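Budgeting for a second arm station: what am I leaving out?
Posted in Buying and Planning

Mayuree Saengthong
We run one tabletop arm at Fostitia and have been told we can put in for a second station in November. The work is picking up household items and moving them around on a table, nothing heavy. I have a price for the arm and gripper from Lenz and I was going to send that in as it stands. My manager wants one number for the whole station and doesn't want to hear from me again until next year. What else should be on the sheet? Also, is it worth paying extra for a wrist camera, or is one overhead enough?

gremov_bench
Get the overhead. You can add the wrist one later if you need it. Check the warranty too, ours was shorter than we thought.

Misaki Takeda
I'd disagree on the camera. Put the wrist one in now. Adding ours later meant a new bracket, a longer cable and 3 weeks of waiting, and the bracket cost more than I would have guessed.

For the rest, this is what we missed at Sastdale the first time:

Spare finger pads. Buy two sets with the arm, it saves a second shipping charge.
Cable ties, clips and one spare of every cable that moves with the arm.
The table. Ours is 108 cm wide and I would not go smaller. Get the mounting holes drilled before it is delivered.
A partition if you share the room.
Objects. People leave this line at zero and then bring things from home. We spent 141 dollars on ours, mostly cups, bowls, toy food and a few soft items. Soft ones wear out, so buy doubles.
Hours. Somebody has to set it up and you should charge for it. We put down 9 hours and used around twice that.

Mix hard and soft objects when you shop. A can and a plush bottle ask for different things from the gripper, and you want to know that before you pick one.
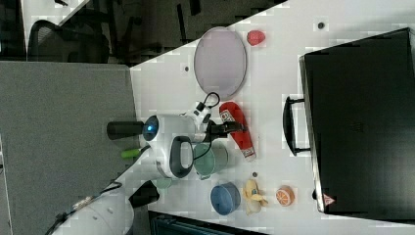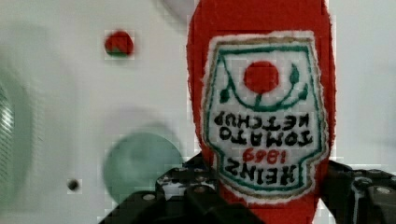 On the gripper itself, ask Lenz for the full opening width in writing and measure your widest object before you order. Then ask if the fingers can be swapped without taking the wrist apart. If they say it has to go back to them for that, add the return shipping to your sheet.

I would also ask for the price with and without the service plan. We skipped it the first year and took it the second.

Mayuree Saengthong
Thanks, both. The table and the hours were not on my sheet at all. I'll ask Lenz about the fingers and put the wrist camera in.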